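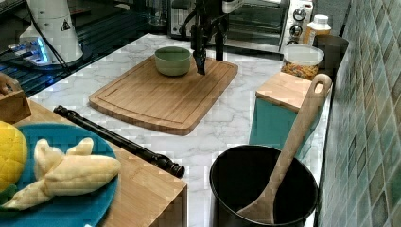

Green bowl, bamboo board, black gripper close by.

Subject: Re: [teach-by-demo] Leader arm or hand-guiding for small crockery?

On Sun 13 February, a subscriber at Postorthorpe wrote:

> We have to choose one way of collecting demonstrations for kitchen
> tasks and stick to it until September. Hand-guiding is cheap and
> everybody understands it in a minute. Remote control with a leader
> arm means buying the leader arm and then teaching people to drive it.
> Has anyone done the same task both ways, with the same people? I am
> after bowls and small plates in particular. Blocks I can do already.
> Also, how many demonstrations did you throw away? The papers are
> rather shy about that.

Yes, we have, and I'll try not to be shy.

The task was picking a small bowl up off a chopping board and setting it down on the counter. It sounds like nothing. I told our funders it sounded like nothing and they agreed with me a bit too quickly.

We did 40 demonstrations each way, same operators, same kitchen. Of the hand-guided lot we kept 34. The six we binned were nearly all the same fault: a human wrist in front of the camera at the moment the fingers closed. If you hold the arm by the gripper housing you will do this. If you hold it further up you have to lean over the toaster, and your elbow does it instead. We ended up with a strip of tape on the link above the wrist and a rule that you touch the tape and nothing else. It helped, though everyone's paths then took on the same slightly stately curve, like a butler clearing soup.

The leader arm was the other way about. The camera view was clean because the operator sat well back, but the first attempts were dreadful. People lower too fast, stop, hover, drift left, apologise to the bowl and go in again. All of that goes into the data, and the policy learns to hover. Ours hovered beautifully. We now throw out each new operator's first session without looking at it, and I'd budget for that before you budget for anything else.

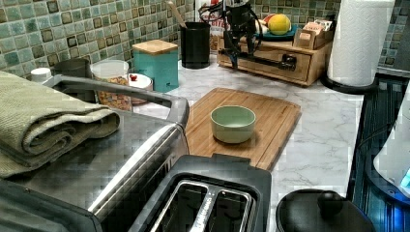 Bowl on the board, toaster in front, jars along the back.

On crockery, the thing to settle before you start is where you grip. A bowl with fairly straight sides can be pinched at the rim, one finger in and one out, or straddled from outside if your gripper opens wide enough. Both work. What doesn't work is letting operators choose on the day. With hand-guiding people went for the rim, as you would with your own hand. On the leader arm half of them straddled. Train on the mixture and you get an arm that approaches with great confidence, arrives between the two and presses down on the edge of the dish. Write the grip on a card and stick it on the wall.

Shallow things are worse. There is hardly any side to get hold of, and the groove round a chopping board catches a fingertip if you come in low and wide. By hand you feel the catch and lift off without thinking. Through our leader arm you feel nothing at all, because Lysenko, our leader arm, has no force feedback. (It was named before I joined and I have stopped asking.) If yours has feedback, ignore this paragraph and accept my envy.
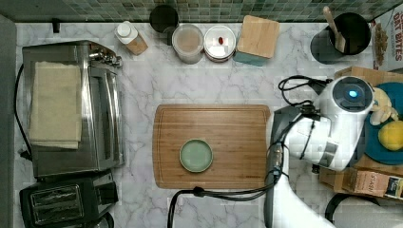
Clutter matters more than I'd allowed for as well. We began with a bare counter and got very pleased with ourselves, then put the appliances and jars back and the success rate fell through the floor. Collect with the mess in place and move it a bit between sessions – a hand's width is plenty. Don't tidy up for visitors. Keep an eye on towels, which get refolded by people who mean well.

On timing, hand-guiding won by a mile for the first three days. By day four the leader arm had caught up, chiefly because nobody's shoulders hurt. Resetting the board took longer than the demonstration in either case.

Our recorder is the old Tarkska script. It stamps joint positions and camera images separately and they wander apart over a long session. Restart it between batches. I lost an afternoon to that and would like somebody else to benefit.

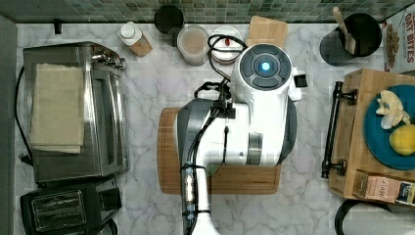 Korkbridge told me off-list that they mix the two: hand-guide the approach to get a sensible path, then replay it and take over by remote control for the last few centimetres, so that no arms or wrists turn up in the camera view when the fingers close. They reckon it needs fewer demonstrations than either method alone. They also admit the handover leaves a small jerk in the path, and that their policy now performs the jerk faithfully every time.

I haven't tried it. If you can only buy one thing before September, though, I'd get the leader arm, keep hand-guiding for working out the grip, and put the change towards a decent chair for the operator. Ours is a kitchen stool and the complaints are on file.

I can send the grip card and the list of what we rejected, with reasons, to anyone who wants them. Some of the reasons are only one word long and not all of those are polite.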